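Participants wanted: gripper comparison study, simulated and physical trials

Posted January 9, 2026

Prusia is looking for 12 people to take part in a study comparing two grippers on household objects. One is a parallel-jaw model with padded fingers. The other is a three-finger model with a softer grip. Participants will steer both by hand controller, first in simulation and then on the bench at our Trinier building.

You do not need a background in engineering. We want people who have never driven a robot arm as well as people who do it for a living, and we will place applicants in one of two groups according to experience.

The first part of the session is done at a screen. You will work through a set of rendered objects that give our cameras and planning software trouble, including clear plastic and shiny surfaces. For each object you choose a grip point and an approach angle, then try the pick with each gripper. One of the objects is a transparent cup on its side with a tennis ball in it.
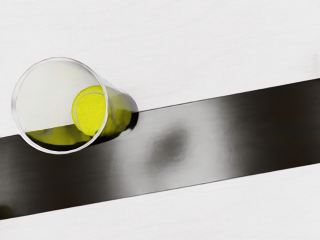
Trinier Manipulation Group, Prusia

The second part uses physical objects. You will repeat a shorter list of picks with the same two grippers and fill in a form after each block. The form asks how much control you felt you had, whether the camera view was good enough to judge the distance, and which gripper you would choose for that object. A member of the group is in the room the whole time and can stop the arm.

What we ask of you:
Age 18 or over
Normal or corrected vision in both eyes
Able to use a two-handed controller while seated
Available for 2 sessions of 90 minutes each, on separate days
No paid work for a gripper manufacturer since October

Participants receive $178 after the second session. If you leave early you will be paid for the session you attended. We record the controller input, the arm's movements and your form answers. We do not record your face or voice.

To apply, write to Despina Ilie at the Trinier front desk with your name, a daytime phone number and a line or two on any experience with robot arms or game controllers. Questions about the equipment go to Romain Lacroix. Applications are read in the order they come in, and we will keep a short waiting list once the places are filled.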